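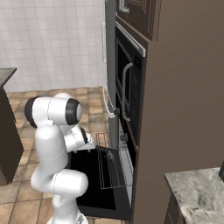
Figure 16. Oven door fully open at the base of the tall cabinet, with the wire rack at the opening.

Section 4: First use and care of the built-in oven

This section applies to all Perron ovens supplied by Arnlow for fitting in a tall cabinet. Read it in full before the oven is switched on. Fitting and electrical connection are covered in Section 3 and must be complete.

4.1 Before first use

1. Remove all packing, tape and card from the inside of the oven, including the strip behind the rear panel.
2. Take out the racks and the tray. Wash them in warm water with a little washing-up liquid, rinse and dry.
3. Wipe the inside of the oven with a damp cloth. Do not use scouring powder.
4. Set the clock as described in 4.2. The oven will not heat until this has been done.
5. Open a window or switch on the cooker hood.
6. With the oven empty and the door closed, select top and bottom heat at the highest setting and leave it for 70 minutes.
7. Switch off and allow the oven to cool with the door closed.

Note: A slight smell and a little smoke are usual during step 6. Birds should be kept in another room until the smell has cleared.

4.2 Setting the clock

1. Press and hold the clock key until the display flashes.
2. Turn the right-hand knob to the correct hour and press once.
3. Turn the knob to the correct minute and press again.

The clock must be set again after a power cut. It does not change for summer time.

4.3 Using the door

1. Hold the handle at its centre and lower the door to its full extent. Do not leave it resting part way.
2. Stand to one side when opening a hot oven, as steam may escape.
3. Close the door by hand – do not push it shut with a foot or knee.

CAUTION: Do not place dishes, trays or any other weight on the open door. Damage to the hinges from this cause is not covered by the guarantee.

CAUTION: In a tall cabinet with the oven at low level, the open door lies close to the floor and may be a trip hazard. Keep children well away while the oven is in use and until it has cooled.

4.4 Fitting the racks

1. Hold the rack level, with the raised bar at the back.
2. Slide it between the two wires of the chosen shelf position until it meets the stop.
3. Lift the front edge slightly and push the rack fully home.
4. Pull gently to check that the stop holds.

To remove a rack, draw it out as far as the stop, raise the front and pull. Racks from the older Westska range are 23 mm narrower and must not be used in this oven.

4.5 Routine cleaning

Wipe up spills once the oven is cool enough to touch. Fruit juice and sugar should be dealt with the same day, as they may mark the enamel. The door seal may be wiped but must not be removed or soaked.

If error code 3914 appears on the display, switch off the oven at the wall, wait five minutes and switch on again. Should the code return, leave the oven off and contact the Arnlow service desk, quoting the serial number printed on the inner edge of the door.

Replacement of the oven lamp is described in Section 5.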